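# Giving a well-used tabletop a proper clean

Most of us wipe the table down after dinner and call it done, and fair enough. But every so often – for me it's usually November, before the family starts turning up – a light-coloured tabletop wants a slower, kinder sort of clean.

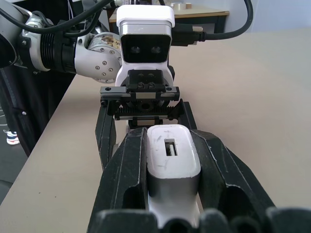
I like to start on a Friday evening with everything put away, a cup of tea within reach and the radio going. You won't need much:

- 2 soft cotton cloths (old T-shirts are lovely for this)
- a bowl of warm water
- a small squirt of mild dish soap
- bicarb soda, for stubborn marks
- a dry tea towel

## Dust first

Go over the whole top with a dry cloth before any water comes near it. I skipped this for years, until my neighbour Aaliyah Hawthorne watched me pushing wet crumbs from one end to the other and very gently took the cloth out of my hand!

## Wash in strips

Dip your cloth, wring it out until it barely drips, and work from the far side towards yourself in long, overlapping strokes. Rinse the cloth whenever it starts to look grey. A beige or cream top can hide a greasy patch beautifully, so crouch down now and then and look across it towards the window or a lamp – the dull spots show up straight away.

## Treat the marks

For tea rings and the odd bit of pen, mix a spoonful of bicarb with just enough water to make a soft paste. Try it in a corner first. If the colour and shine stay as they were, dab it on the mark, leave it for 9 minutes while you drink your own tea, then wipe it away with light circles. Don't be tempted by the scratchy side of a sponge, and don't use the paste on bare or oiled timber, where a damp cloth and some patience will do you more good.

## Rinse and dry

Go over everything once more with plain water and the second cloth, then dry it with the tea towel, edges included. Check underneath the lip too, where sticky fingers seem to end up in our house (I found a whole dried pea there last time).

Leave the top bare overnight if you can spare it, and put the placemats back in the morning.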